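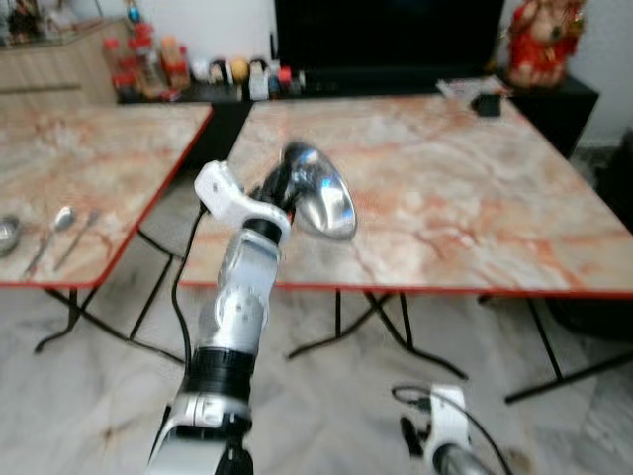 O planejador que aprendeu a esperar

Como a equipe do Nolus refez a pilha de controle de um robô de dois braços para lidar com talheres, tampos estampados e mesas que mudam de lugar

A tarefa cabe numa linha do arquivo de configuração: pegar o talher em uma mesa, levar até a outra, soltar. Na primeira versão do Nolus, essa linha gerava um único plano, calculado antes do primeiro movimento e executado até o fim. Em bancada fixa, com peças foscas, o plano quase sempre servia. Com uma colher de metal polido, servia bem menos.

O Nolus é um conjunto de programas de percepção, planejamento e controle para manipuladores de dois braços, desenvolvido em Leltthorpe por um grupo pequeno de engenheiros de software. A versão em uso hoje foi congelada em 26 de agosto e tem pouco em comum com a anterior além do nome e do formato dos registros. O planejador foi reescrito, a estimativa de pose mudou de lugar na arquitetura e o controle da garra ganhou um processo próprio.

O brilho como dado

O primeiro problema era a medição. Uma colher polida devolve à câmera tudo o que está em volta, e a parte côncava concentra a luz em manchas que andam pela superfície quando o punho gira. Sensores de profundidade lidam mal com isso. No mapa de profundidade, a concha da colher costuma aparecer como um buraco, às vezes com uma ilha de pontos flutuando alguns centímetros acima do tampo.

A versão antiga preenchia o buraco por interpolação. O resultado era uma superfície plausível e errada, e o planejador não tinha como saber que ela tinha sido inventada. A garra descia até um ponto calculado com quatro casas decimais e fechava ao lado do cabo.

A versão atual deixa o buraco como está. O módulo de percepção marca a região como não medida e passa a trabalhar com o contorno extraído da imagem em cores, combinado com o plano do tampo. Um talher deitado sobre uma mesa tem poucas poses possíveis. Basta o contorno do cabo e a altura do plano para reduzir a incerteza a uma faixa estreita, que segue para o planejador como faixa, com os limites escritos.

O tampo também dá trabalho. Os modelos de segmentação treinados com fundos lisos se perdem em estampas que imitam mármore, com veios longos e claros que têm, vistos de certos ângulos, a largura e a curvatura de um cabo. A equipe chegou a registrar tentativas de preensão sobre um veio. A correção foi simples: nenhum candidato vai para a fila se não sobreviver a uma segunda vista, tomada depois de um pequeno deslocamento da câmera. Veios continuam colados ao plano. Um garfo, mesmo fino, tem espessura suficiente para se separar.

Planos curtos

A mudança mais visível está no planejador, batizado de Prultau. Ele substituiu um planejador global que calculava a trajetória inteira dos dois braços e só voltava a ser chamado em caso de falha declarada.

O Prultau trabalha com trechos. Cada trecho termina em uma condição que o robô pode verificar com os sensores que tem: contato nos dedos, colher visível entre eles, punho dentro de um volume livre. Enquanto a condição não é confirmada, o trecho seguinte fica em rascunho. O braço pode parar no ar por uma fração de segundo, e quem assiste costuma achar que travou. Está esperando uma medida.

Essa espera foi o ponto mais discutido do projeto. Parte da equipe defendia movimento contínuo, com correção em voo, e os argumentos eram bons: menos tempo por ciclo, menos desgaste por aceleração, trajetórias mais bonitas de ver. O problema estava na imagem. Com o braço em movimento, a colher sai borrada em boa parte dos quadros, e a estimativa de pose feita sobre um objeto borrado puxa sempre na direção do deslocamento. O erro é pequeno em cada quadro e tem sempre o mesmo sinal, o pior tipo para um filtro.

A solução adotada é mista. O movimento entre as mesas é contínuo e ignora as poses estimadas com a câmera ou o punho acima de um limite de velocidade. Nesse intervalo vale a cinemática: o programa supõe que a colher está onde estava em relação aos dedos e alarga a incerteza a cada passo. Na chegada, o braço desacelera, a percepção volta a ter voto e a incerteza encolhe. Se não encolher, o trecho de soltar não é liberado.

O laço de percepção roda a 30 Hz, e o de controle das juntas, a 1000 Hz. Entre os dois há uma fila com carimbo de tempo, e metade dos erros antigos morava ali. Uma pose calculada com atraso era aplicada como se fosse atual. Com o braço parado, nenhum efeito. Com o braço em movimento, a correção chegava a um lugar de onde o punho já tinha saído. Hoje toda pose é projetada para o instante em que vai ser usada e descartada se tiver mais de 100 milissegundos.

O segundo braço

Pegar uma colher exige uma mão só. O outro braço, nessa tarefa, tem a função de não atrapalhar, e programar isso foi mais demorado do que programar a preensão.

No planejador antigo, o braço ocioso ficava congelado na última posição e era tratado como obstáculo. O braço ativo contornava o vizinho com folgas generosas e às vezes concluía que não existia caminho, mesmo com espaço de sobra. No Prultau, o braço ocioso tem uma meta fraca: ficar numa região de repouso, baixa e fora do campo principal da câmera, e ceder quando o outro precisar passar. Meta fraca quer dizer custo baixo na otimização, sem prazo.

Os cabos externos complicam o modelo. Um cabo que faz uma alça ao lado da garra não consta do arquivo de geometria do fabricante, e sua forma depende de como o punho chegou até ali. Simular o cabo em tempo real sairia caro. A equipe optou por um volume proibido ao redor de cada punho, inflado do lado por onde o cabo sai, e por um contador de voltas acumuladas na última junta. Quando o contador se aproxima do limite, o planejador prefere a solução que desenrola, ainda que seja mais longa.

O volume inflado tem um preço. Perto da borda da mesa, onde talheres costumam ficar, ele às vezes toca o tampo no modelo e elimina preensões que na prática funcionariam. Há um parâmetro para relaxar a regra, e a documentação recomenda mexer nele com o braço em velocidade reduzida.

Mesas que dobram

Em ambiente doméstico, a superfície de trabalho raramente está parafusada no chão. Mesas dobráveis balançam, têm altura ligeiramente diferente uma da outra e, lado a lado, deixam um vão. O Nolus mantém um plano separado para cada tampo e reestima os dois no começo de cada ciclo. O vão entra no mapa como região sem apoio: o planejador pode cruzá-lo com o objeto na garra, mas não aceita ali nenhum ponto de soltura, nem mesmo de emergência.

As pernas também contam. Abertas em X, elas ocupam um espaço que a câmera enxerga aos pedaços, entre reflexos de um piso claro e polido. A versão atual não tenta reconstruí-las. Tudo o que fica abaixo do tampo é considerado ocupado, e os braços não entram. É uma decisão conservadora, que impede o robô de apanhar um talher caído. Essa tarefa está na lista para outubro, com um mapa próprio para a zona baixa.

O que fica nos registros

Cada execução gera um arquivo com imagens, poses, incertezas, planos aceitos e planos recusados. Os recusados ocupam a maior parte do disco e são os mais consultados. A ferramenta que os abre se chama Dervishi e começou como um script de fim de tarde. Ela alinha tudo em uma linha do tempo e permite parar em um instante qualquer, trocar um parâmetro e pedir ao planejador que decida de novo com os mesmos dados.

Foi no Dervishi que apareceu o erro de sinal na projeção das poses, escondido havia meses atrás de uma compensação feita em outro módulo. Os dois enganos se cancelavam em baixa velocidade. A correção mexeu em duas linhas e obrigou a refazer todos os testes de regressão – hoje são 203, quase todos extraídos de falhas registradas, com os dados originais.

Os testes rodam a cada alteração no código, sem robô, contra os registros. Passar neles dá direito a uma sessão com os braços ligados, e ali ainda surgem surpresas. A mais recente envolve a abertura dos dedos. O cabo de uma colher é fino e o dedo cede um pouco ao apertar, de modo que a posição lida no motor diz pouco sobre a presença do objeto. O processo da garra compara agora a corrente com a de um fechamento vazio, e a curva muda conforme o mecanismo aquece. Por enquanto, o robô fecha a garra no vazio de tempos em tempos para atualizar a referência. O gesto consome alguns segundos e interrompe a fila. A equipe quer fazê-lo com a mão que estiver em repouso, enquanto a outra trabalha, mas para isso o Prultau precisa aceitar duas tarefas com relógios separados, e esse trecho do código ainda está em revisão.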